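Gindodcombe Makers > Visits > Build Reports

Home Workshop Tools Visits Members Contact

Our visit to the shared workshop at Caditley

In October 2018 four of us went from Gindodcombe to see the shared workshop at Caditley, where the members are building a two-arm folding machine they call Olleo. I had read their build notes since January and I wanted very much to see it in real life. The workshop is on the upper floor of the old Procházka printing house. You climb an iron staircase, and then you smell solder and coffee.

Carla Tarawneh met us at the door. She takes care of the mechanical side, and she gave us first the tour of the bench area, the two 3D printers and the shelf of failed parts. I liked this shelf the most. Every part has a paper label with the date and one sentence about what went wrong. We do not do this at home and we should.

Then we went to the enclosure. The arms are bolted to an aluminum rail at the front, so a base can be moved sideways when they want to try another distance. Ľubica Michalík asked how often they move them, and Carla said too often, because every move means a new calibration. 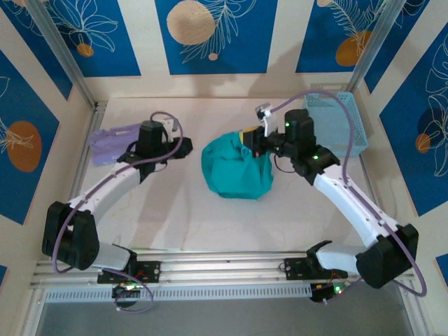 The evening before our visit they had changed a motor driver, and Sabina Kubíček was still checking the cables when we arrived. She told us that cables were the biggest trouble of the whole build. In the first version they ran inside cable chain, which was heavy and pulled on the wrist. Now they leave them in free loops with enough length for the full movement. It looks less tidy, but the last broken wire was 529 runs ago. She keeps this number on a whiteboard.

We also spoke about money. The printed parts are cheap -- the motors are not. The group paid for them in 3 orders, and between the second and the third they had one arm only and practiced with that.

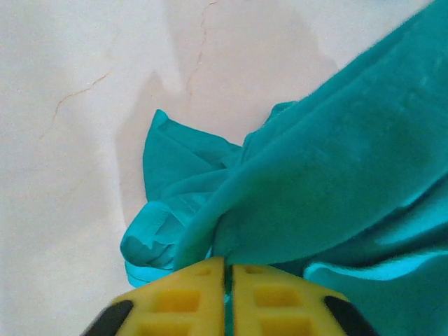

Cloth is a difficult material for a machine, and I did not understand how difficult before I watched the screen beside the enclosure. A box has edges which stay where they are. With cloth, the edge can be anywhere. From the wrist camera you look down past the two yellow fingers, and the teal cloth is partly a smooth slope and partly a small heap with one corner standing up. I would take it by this corner, and Sabina said she would too, but the software often prefers a fold that only looks like a corner. The waffle pattern in the fingers was Carla's decision. She tried 6 patterns before it, and all of them are now on the shelf with labels.

Drahomíra Slanina, who is in our group for the sewing machines, had a long discussion with them about hems. Her opinion is that a stitched hem is easier to hold than the middle of the fabric, and that they should teach the arms to look for it first. Sabina wrote it down.
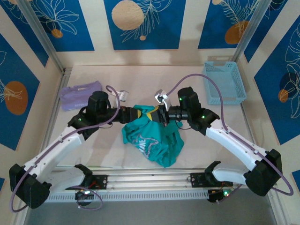

Yuzhen Han

After lunch we talked about two-arm work. The yellow tips can come very close to each other at the upper part of a cloth, and both arms must agree about how hard they pull. They have 218 recorded attempts with two arms, and Carla let us read the log. It is honest reading. Many lines say only "slipped".

For our own workshop I took home two ideas: the rail, and the labels on the failed parts. Ľubica wants to start with one arm. I think also that we need a better table before we need any motor, but we will discuss it at the next meeting.

If you want to go to Caditley, write to them before, and bring a jacket. The upper floor has large windows and little heating.

Last updated by the Visits page editor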